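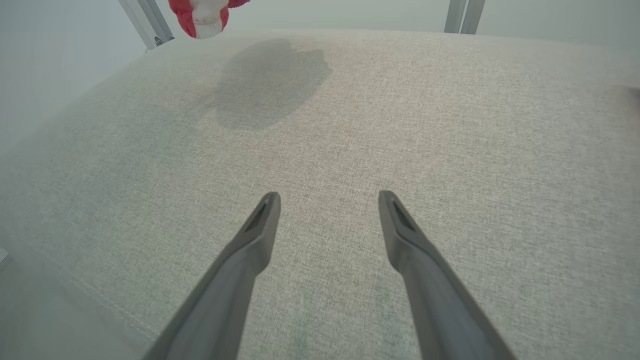 Light grey upholstery gets asked about more than anything else we write on, usually by people who have been told in a showroom that it "hides everything". I don't believe it. A woven fabric with lighter and darker flecks through it, the speckled kind, does hide crumbs and a bit of dust. Hiding dirt is a different job from staying clean, and a red pair of shorts straight from the wash is a fair test of both.

Questions about folding laundry on the sofa
Answers by Velimir Lazarević

Is it bad for the sofa to fold laundry on it?
Dry laundry, no. Damp laundry, I wouldn't. People say "nearly dry" when they mean the waistband is still wet, and a waistband can sit against the seat for an hour while you answer the phone.

Will red clothes leave colour on grey fabric?
They can if they're wet and new. The label on a cheap red garment will often say "wash separately", which tells you what the maker thinks of its own dye. Rub a damp white hanky on an inside seam. If it comes away pink, keep the garment off the couch until it has been through a few more washes.

What about leaving red things hanging over the edge?
Same answer, with one extra grumble. Fabric bunched against an edge gets leaned on, and leaning is rubbing. I'd move it. 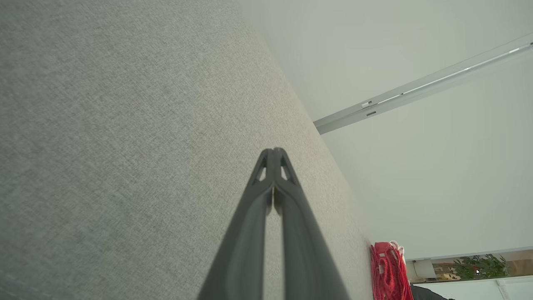
Do fabric protector sprays work?
Some bead water nicely on the day. I tried Pesard on one cushion and left its neighbour alone, and by January I couldn't pick which was which. At $126 for the treatment, I'd want to be able to pick.

Is a removable cover worth paying for?
Probably, if you'll take it off. The Leka cover was $239 in Grastham and $174 in Edton when I asked, and neither shop could explain the difference. Check whether the cover can be machine washed before you compare prices.

Do I need a folding board for shorts?
No. Lay them flat, bring one leg over the other, smooth the crotch seam so it doesn't make a lump, then fold up from the hem. If there's a side stripe, use it as your straight line. A board does the same thing and then has to live somewhere.

My sports shorts won't stay folded. Am I doing it wrong?
Probably not. Slippery fabric springs open whatever the videos promise. Make one fewer fold and stack them under something heavier, like a windcheater.

Should I fold each piece as I go or sort first?
Sorting first is popular advice, and for a full basket it may save a bit of walking. For two or three pieces it's just handling everything twice. Pick one up, fold it, get the next. 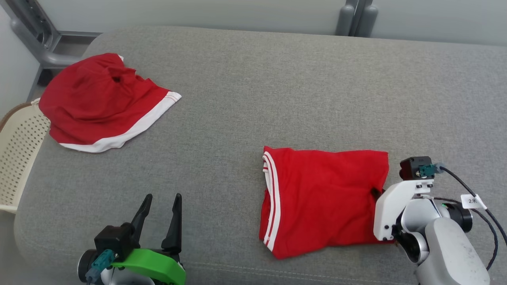
Red garments, likely shorts, with white trim: one bunched, one folded flatter.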